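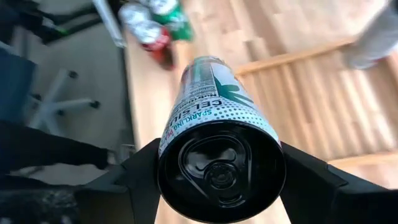 According to Dalia Jaunzems, the cans with a coloured lid are the ones people keep asking her about, because they do not know if the lid can go into the same bag as the rest. The answer is yes, and from this month it will be written on the new collection points in Gralau, together with some other rules which have caused confusion.

The town opened three new points for empty drinks cans on 3 July 2024. They stand at the market hall, at the bus station and behind the swimming pool in Natison Street. Until now, residents had to bring their cans to the recycling yard outside the town, which closes early and is difficult to reach without a car.

The company Gikeo will empty the containers and take the cans to its sorting hall. It asks residents to bring the cans empty and not crushed – a flat can is more difficult for the sorting line to recognise. The pull tab should stay on the can. A tab which has come off should be dropped inside, as it is too small to be sorted alone.

The rules are the same for all sizes, also for the tall, narrow cans in which sparkling and energy drinks are often sold. In the trial, which took place in June at the market hall, many of these ended in the container for mixed waste. Gikeo believes that some people took them for spray cans, which are not accepted at the new points and must still go to the yard.

Printed cans and cans with black lids are no problem. A can which is wrapped in a plastic sleeve is a different matter. The sleeve should be torn off at home and put with the plastic packaging, if it comes off easily. If it does not, the can may be brought as it is.

Unopened cans should not be put in the containers. During the trial a few full cans burst when the container was emptied, and the cleaning took a whole morning. Drinks which are past their date can be poured into the sink and the can brought afterwards. Full cans which are still in date can be left at the Žukauskas grocery shop, beside the market hall, where a shelf has been prepared for this. The shop takes only cans which are clean and without dents, and the date must be easy to read.

The trial brought in around 2000 cans. The town has not set a target for the first year, but the containers will be emptied more often if they fill up quickly. In the beginning this will be done every 6 days. Anyone who finds a full container is asked to call the number on its side and not to leave bags on the ground, where wasps are already a nuisance in the warm weather.

There is no deposit paid at the points. Shops and cafés with larger quantities cannot use them – the limit is 20 cans for each visit – and should order a separate container from Gikeo.

A sheet with the rules is available at the town hall and in the library. The recycling yard continues to accept cans during its usual opening hours.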